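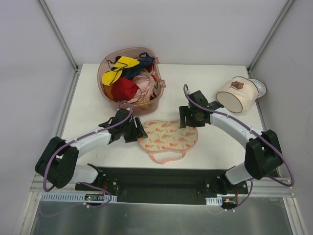 How Does a Zipper Hold On So Tight?

By Valentina Domínguez
Reading time: 2 minutes

I have a thing about bags. Big ones, tiny ones, ones with straps, ones that fold up flat and then you can't remember how you folded them. At our house the soft stuff gets tossed in a big see-through pink bin, and on a rainy day there is nothing I like better than digging around in it. Yellow cloth with black edges! Something navy blue with a strap sticking up! And at some point, every time, I find something with a zipper and I have to sit there and zip it. Open, closed, open, closed. My whole family leaves the room.

So let's talk about zippers, and about what is going on in there when you hear that zzzzzip.

Meet the teeth

Get a zipper and put your nose right up to it (a jacket is good, or your pencil case). Along each side is a strip of cloth called the tape, and along the edge of each tape is a row of little bumps. Those are the teeth. They don't bite, unless you've ever caught your chin in a winter coat, in which case you and I have something in common.

On a chunky zipper, each tooth has a bump on one side and a little dent on the other. The bump of one tooth sits in the dent of the next one, which belongs to the other row. Left, right, left, right, all the way up. Try it with your hands: hold them out flat, then slide your fingers in between each other and curl them a bit. Now pull straight sideways. Pretty strong, huh?

Some zippers don't have separate teeth at all. They have a long, long plastic thread wound up in a spiral like a tiny spring, and the loops of one spring hook into the loops of the other. These are called coil zippers. They bend really well, so they are great for anything with a curvy edge.

The part that does the work

The slider is the piece that goes up and down. Inside it there's a tunnel shaped like the letter Y. When you pull the slider one way, the two rows of teeth go in through the two arms of the Y, get squeezed together at just the right slant, and come out of the bottom as a single row. Pull it back the other way and a little wedge in the middle of the Y pushes the rows apart again. The wedge is the bit I love. It's hidden in there the whole time and you can only see it if you peek in from the end.

Then there is the pull, the tab you hold on to. It can be metal or plastic or a bit of string. My friend Lorena Arancibia lost hers off her backpack in December and used a paper clip until summer vacation. 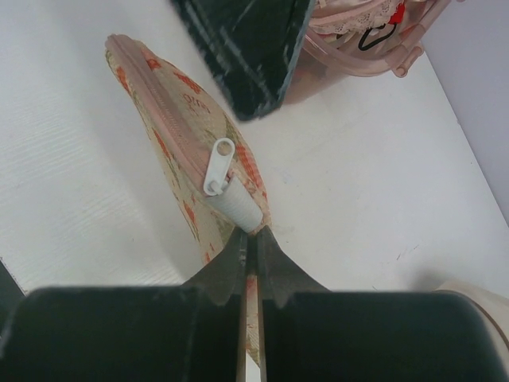 A pale pink zipper on a flowery pouch. Find the white pull with the round hole in it.

I think a small pouch is the best place to study a zipper because you can turn the whole thing over in your hands. Notice that the zipper needs something at its end too. If it didn't have a stopper, or a tab, or some stitching there, the slider could zoom right off, and getting one back on is a job for a very patient grown-up. I have tried it. I said a word I can't write on this page.

Why do zippers get stuck?

Mostly it's cloth. A fold of lining sneaks into the slider and jams the tunnel. Don't yank! Back the slider up a tiny bit, hold the cloth flat, and wiggle it out sideways. If there's no cloth in there and it's still grumpy, rub the tip of a regular pencil along the teeth. Pencil lead is made with graphite, and graphite is slippery. (Don't do this on anything white. Ask me how I know.)

Something to try

Make a paper zipper! Cut two long strips of stiff paper and snip square notches down one edge of each, like the top of a castle wall. Slide the strips together so each bump fits into a notch. It won't hold as well as the real kind, but color one strip red and the other yellow and you'll see exactly who goes where.

Comments

Domingo Farías: My daughter now wants to look inside the slider of every coat in the hallway. We found the wedge!

Colleen Z.: The pencil trick fixed my son's tent bag. Thank you!!

Fatima Iyamu: can you do velcro next please, I am 8 and I like the noise

Valentina Domínguez: Fatima, yes! I like the noise too. Give me a couple of weeks.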